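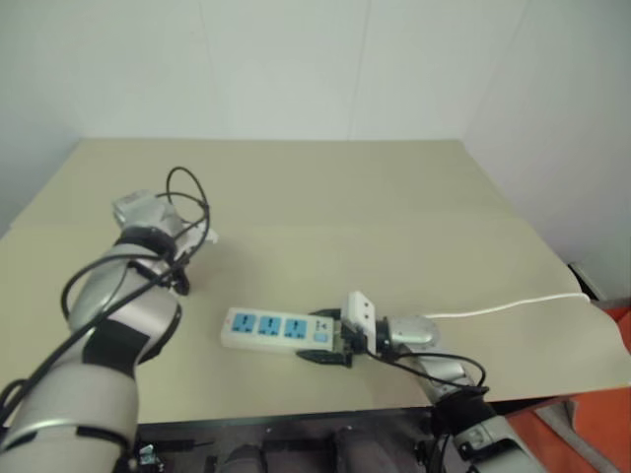
Relatório do projeto semestral — Manipulação bimanual de objetos com cabo
Grupo 3: Simin Naseri, Davoud Mohammadi, Niloufar Rahimi
Orientação: Sepehr Nouri
Entregue em 18 de janeiro de 2019

1. O que nos foi pedido

O enunciado falava em "demonstrar a manipulação autónoma de objetos domésticos com dois braços". Lemos a frase várias vezes e continuamos a achar que promete mais do que um semestre permite. Entre os objetos da lista escolhemos a régua de tomadas, por teimosia da Simin: é rígida no corpo, mole no cabo, e quase todos os artigos que lemos para a revisão bibliográfica trabalham com cubos e canecas. Um cubo não puxa para o lado quando o levantamos.

A tarefa ficou definida assim: agarrar a régua por uma extremidade, rodá-la na mesa até ficar paralela ao bordo e largá-la sem arrastar o cabo. O segundo braço devia ajudar na outra ponta. Escrevemos "devia" de propósito, e voltamos a isso na secção 4.

2. Montagem

A régua é branca, com três tomadas azul-claras em fila e um interruptor da mesma cor à direita. O cabo sai pelo lado direito e atravessa o tampo até ao bordo da mesa. Decidimos pegar pela extremidade direita com o braço direito, que é a escolha mais cómoda para a cinemática e a pior para o cabo, porque os dedos trabalham encostados à saída dele. A Niloufar propôs inverter tudo e começar pela esquerda. Votámos contra, dois contra um. Hoje o resultado seria outro.

O tampo bege tem algum brilho e uma emenda fina a meio. Gastámos bastante tempo a discutir se a emenda confundia a segmentação; não chegámos a prová-lo e por isso não o afirmamos. A mesa ficou igual até ao fim do projeto, para não misturar duas alterações no mesmo ensaio.

O software de recolha foi o Pramach, na versão disponível no laboratório. A política de controlo foi treinada por imitação, a partir de teleoperação feita pelos três elementos do grupo.

3. Dados

Gravámos 2763 demonstrações. O número impressiona quem lê o resumo e convém desmontá-lo. Dessas, 731 foram rejeitadas por erro do operador: preensão falhada, cabo preso por baixo do dedo, braço esquerdo fora do sítio. Das restantes, uma parte considerável é quase repetição, com a régua pousada na mesma zona e no mesmo ângulo, porque ao fim da tarde todos pousávamos a régua onde dava menos trabalho. Um conjunto de dados grande e monótono continua a ser monótono.

Também não medimos o acordo entre operadores. O Davoud fecha a garra cedo, a Simin espera até ao último momento, e a rede aprendeu algo intermédio que nenhum dos dois faria.

4. Resultados

Fizemos 315 ensaios autónomos. Não apresentamos uma taxa de sucesso única, embora o modelo de relatório tenha um campo para ela. A definição de sucesso mudou duas vezes durante o semestre, e somar ensaios avaliados por critérios diferentes daria uma percentagem bonita e sem sentido. As folhas de registo vão em anexo, separadas por critério.

O que conseguimos dizer com alguma segurança:

Preensão. Com a régua pouco inclinada, o braço direito agarra bem. Quando a inclinação aumenta, o dedo inferior bate na lateral e empurra o objeto em vez de passar por baixo.

Rotação. Funciona enquanto o cabo tem folga. Com o cabo esticado, a régua volta parcialmente para trás depois de largada, e o sistema dá a tarefa por concluída na mesma.

Cooperação entre braços. Fraca. Na maioria dos ensaios o braço esquerdo ficou levantado sobre a mesa, à espera de uma condição que raramente se verificava. Chamar "bimanual" a este sistema é generoso, e mantivemos a palavra no título apenas porque é o nome da unidade de trabalho.

5. Comparação com o grupo da Nasrin Salehi

O grupo da Nasrin usou o Trukness e relata resultados melhores. Não duvidamos do trabalho deles, mas usaram uma caixa sem cabo e reposicionaram-na sempre dentro de um contorno marcado. Pedimos para trocar objetos durante uma tarde e o calendário não deixou. Sem essa troca, a comparação na tabela final da turma vale pouco.

6. O que falta

Ficou combinado com o professor Nouri repetir em fevereiro um conjunto pequeno de ensaios, com um só critério escrito antes de ligar o robô e com a preensão pela esquerda. A Niloufar fica responsável pelo protocolo. O código de avaliação precisa de verificar a posição da régua alguns segundos depois de a garra abrir; neste momento verifica-a no próprio instante.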